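Rallow Guest House
Bedding and Linen: Frequently Asked Questions
Last updated May 22, 2019

The answers on this page apply to all 17 rooms at Rallow Guest House and to the long-stay apartments in the Zita building. Guests with questions not covered here should contact the front desk.

What bedding is provided in my room?

Each bed is supplied with a fitted sheet, a flat sheet, two pillows with pillowcases, one blanket, and a bedspread. Rooms in the main house have cotton blankets from March through the end of summer and wool blankets for the rest of the year. Long-stay residents receive one additional set of sheets on arrival.

May I bring my own blankets and bedspreads?

Yes. Residents staying 14 nights or longer are welcome to use their own bedding in place of, or in addition to, the house set. House items that are not wanted should be folded and left on the closet shelf. Please do not place them on the floor or return them to the laundry room yourself.

How are beds with several layers made up?

Housekeeping makes each bed in the order in which the layers are found. The bottom sheet is smoothed first, from the headboard down. Each cover is then drawn toward the foot of the bed by its corners and leveled so that it hangs evenly on both sides.

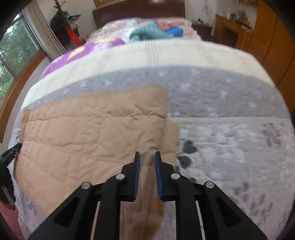 Quilted covers are pulled straight before they are folded, as the stitched squares tend to hold a crease. Where a resident prefers a quilt folded at the foot of the bed, the fold is made in thirds with the open edge facing the footboard. Preferences may be noted on the housekeeping card and will be followed until the card is changed.

Will housekeeping move clothing left on the bed?

Staff do not put away personal clothing. If only a few items are on the bed, they will be lifted, the bed will be made, and the items will be set back on top. If the bed is largely covered, it will be left as it is and a card will be placed on the nightstand. A make-up visit may be requested before 3 p.m.

How often are sheets changed?

Sheets and pillowcases are changed every fourth day in the main house and once a week in the Zita building. Blankets and bedspreads belonging to the house are laundered between stays and whenever a guest asks.

Can my own bedding be washed on the premises?

Personal bedding may be sent out through our laundry contractor, Sarıgül. Bags are collected from the front desk each morning and returned in two days. Please check the care label on quilted, lined, or trimmed items and write any special instructions on the bag tag. Items without a tag cannot be accepted. Residents of the Zita building may also use the Skania washing machines in the basement, although large quilts should not be washed in them.

What if a personal item is damaged or missing?

Please report the matter at the front desk before checkout. A short form must be completed, giving the room number, a description of the item, and the date it was last seen. Claims for items handled by Sarıgül are forwarded to that company.

May I request extra pillows or a different blanket?

Extra pillows, a second blanket, and non-feather pillows are available at no charge. Requests made after 10 p.m. are filled the following morning.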